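Velline opens Londgate bench for tired grippers

Londgate, 16 September 2019 - Velline has opened a service desk for its Taltolska hand-held grippers, having accepted that customers will go on using them every day whatever the manual suggests.

Each gripper sent in gets new finger pads, a check that the two fingers close evenly, a clean of the vents and a fresh look at the angle of its top marker. The work takes 2 hours. Finding the right screwdriver is not included in that figure. 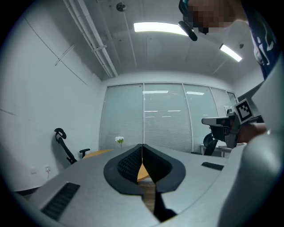 Taltolska grippers at the office, one with its black ribbed pads together, another held by hand with its square marker on top.

The desk has handled 98 grippers in trials that began in April. Nine needed new housings. Seven needed only a wipe, and their owners have been told so politely.

Pads are supplied by Schwaiger and can also be bought in pairs by anyone who prefers to do the job at home - instructions are in the box, under the pads, where most people find them afterwards.

Bookings are open now through the Velline service page.

ENDS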